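Fedness Open Day — file box recordings

README, version 2

Contents

This folder holds the recordings we made during the open day in June. Visitors stood in our office and watched the robot handle file boxes at the low cabinet. There are 1000 recordings in the folder, and 983 of them are marked as usable. The others stopped early or lost one camera, and they keep the word "partial" in their name.

How it was run

Emerson Sales operated the robot in the morning and Nayara Mendonça took over after lunch. Visitors could choose the next task from a printed list. The talk by Detlef Sperling at 14:00 was not recorded, but his slides are in the folder "talk".
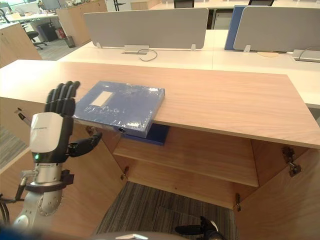 The task most visitors asked for was "box from top to shelf". An attempt begins with the file box on the cabinet top and ends when the box is on the shelf and the hand has let go. We let the front of the box stick out over the edge, so that the thumb can come under it while the four fingers stay higher up. Both doors are already open, because opening them is a separate task — please see "doors". The clear plastic film on the box reflects the light, and depth values on the lid can be poor for this reason.

Known problems

In 20 recordings the task name is wrong. They are listed in fixes.txt and will be corrected in the next version. Sound was removed from all files, as visitors were talking close by.

Use

Free for teaching and research inside Fedness and Vandix. For other use please write first to Fenna Geerts.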